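Pay for the fingers, not the headline

Dalia Vītola
29 Aug 2019
Reading time: 3 min
Print | E-mail this article

The Muvby hand-held gripper kit is sold on a single number. A pair costs 2882 euros, and the brochure sets that against the price of an arm, a controller and a safety fence. The comparison is fair as far as it goes. A person carries the tools, does the task, and the recording is used later to train a machine. My complaint is that the price tells a buyer very little about what the recordings will be worth.

I have used the kit since April, mostly on table-laying. The job sounds trivial. A tray, a bowl on its saucer, a spoon and a pair of chopsticks are enough to show up most of what is wrong with a gripper, as thin things and round things ask for opposite grips.
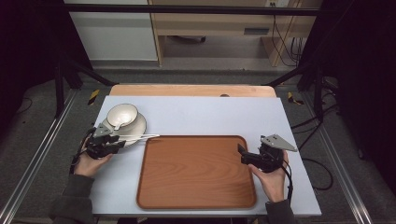
What the price covers

The basic kit contains two grippers, cables, a calibration card and a licence for the Presix recording software. The stand is extra, at 557 euros. Konstantinidis, the distributor, quotes 29 days for delivery and met that in our case. Spare finger pads are sold only in sets, and the data sheet gives no figure for their wear. For a part that touches every object in every recording, this is a serious gap.

The software is competent. It keeps the two hands in step and marks dropped samples clearly. In our first block of 2146 recordings it flagged the bad ones without help from us, and I would not expect more at this price.

The rival product, Nenda, has a stiffer body and a better trigger. It also costs more and ties the buyer to a yearly service plan. On paper the two grippers close to the same width with the same force, and most published comparisons stop there.

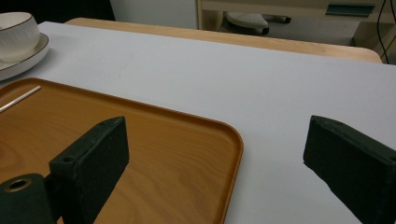

Closing force is a poor guide to how a gripper copes with tableware. The surface of the pad matters more, and so does its bulk. A broad, blocky finger with a slightly rough face suits the rim of a tray. A thin white stick lying flat on that tray is another matter: the finger has to come down to the surface beside it, and any thickness at the tip is thickness that must fit somewhere. The operator can tilt the wrist and find a way in. A robot arm may not have the same freedom, so the recording can teach a movement that the machine is unable to copy.

Makers should therefore publish the tip profile, the pad material and the smallest object that can be lifted from a flat surface without tilting. None of these is hard to measure. Muvby gives the first on request, and Nenda gives none of them.

I would still buy the Muvby kit for a small laboratory – with a second set of pads on the same order, and a written answer on wear before the invoice is paid.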